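Jundell opens up its hand-guided training sessions for small robot arms

Jundell has begun letting outside groups use its training room on Tuesday evenings, where people with no programming background can teach a desktop robot arm a simple job by moving a second arm themselves.

The sessions are run by Etenesh Admasu, who joined the company from the packaging firm Midard. A person sits at the table and holds the lead arm, and the working arm copies each movement as it is made. Joint positions and video are saved together. After enough repeats, the recordings are used to train a program that tries the same job without help.

The first job on the list is moving small cubes from a plate into a bucket. Admasu said it was chosen for being dull. "People learn the controls in a few minutes, and then they can think about how they are doing it," she said. "If they dither over a cube, the arm learns to dither."

Visitors have recorded 2471 runs of the cube job so far, against a target of 3000 by the end of September. The company had first planned to stop at 1000, but early tests showed the trained arm doing well with cubes near the middle of the plate and poorly with those close to the rim. New recordings now start with the cubes in more awkward places, including side by side, where the gripper has to come in at an angle.

Each visitor gets about 20 minutes on the controls. Runs where a cube is dropped outside the bucket are kept but marked, and Admasu's team decides later whether to use them. Recoveries - where the person drops a cube and picks it up again - are kept in full.

Dinsa, a local repair workshop, has sent two groups and wants to try the same method for sorting screws and washers. The software used for the recordings comes from Willeo and runs on an ordinary desktop computer.

Places are free but must be booked, and no one under 16 can take part without an adult. Sessions start at 6.30pm and the room takes 3 pairs at a time.

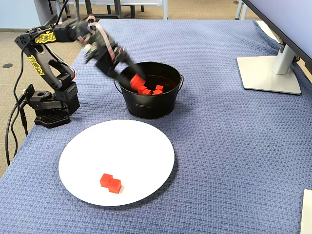
A second job, folding a small cloth in half, will be added once the cube recordings are finished. Bookings for it are not yet open.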